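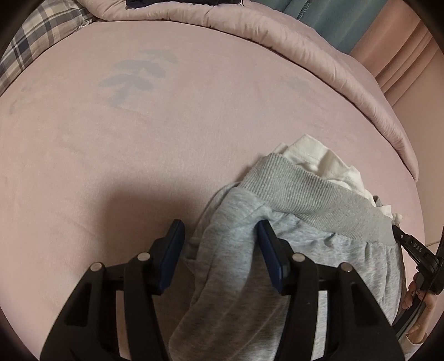
I have wanted to see the inside of a knitting mill since I was a kid taking sweaters apart to find out where the yarn started, so when Killari opened its doors for a day I was on the early bus to Sutow with a sandwich in my bag. Killari makes fleece and jersey, the cloth that ends up as hoodies and pajamas and as light grey sweatpants like the pair lying there on the pink sheet. I've worn that sort of thing all my life without once asking how the fuzzy side gets fuzzy. Now I know, and I've been telling everyone who stands still long enough!

We went around in small groups, and ours had Szymon Wysocka, who runs the finishing hall and talks fast even over the machines. We began in the yarn store, which smells a bit like a clean attic, then put in ear plugs for the knitting floor. The machines are round and taller than I am. Yarn comes down from racks on every side and the cloth drops out of the middle as one long tube – I had always pictured flat sheets, like weaving. The newest machine carries 1,688 needles, and Szymon opened a panel on a stopped one so we could see how small they are, each with a tiny hook and a latch that flips shut over the yarn.

Fleece is knitted with an extra yarn laid loosely along the back. At that stage it looks like a towel with very short loops. Then it goes to the raising machine, a big drum covered in rollers, and the rollers are covered in fine bent wires that pluck at the loops until they break into fluff. We got to feel the cloth before and after, and a man behind me said "oh!" out loud. One pass gives a thin nap and three passes gives the deep kind. Go too far and the cloth gets weak, so they test a strip from every batch by pulling it until it tears (very satisfying to watch).

The dye house was hot and I could have stayed an hour. Grey, I learned, is often not dyed at all. For the speckled greys they blend dark and pale fibers before spinning, and matching one batch to the next is the job everyone there complains about.

Lunch was soup in the canteen, and afterward there was a remnant sale run by Flimlow, the little shop across the yard. I came home with two yards of navy jersey and a bag of ribbing ends for cuffs. The old pattern room upstairs was closed for repairs, which was a pity – it holds 1,363 sample cards, and Szymon says the oldest still have their prices penciled on the back.

The next open day is in April, with 200 places. Wear flat shoes, and bring cash for Flimlow.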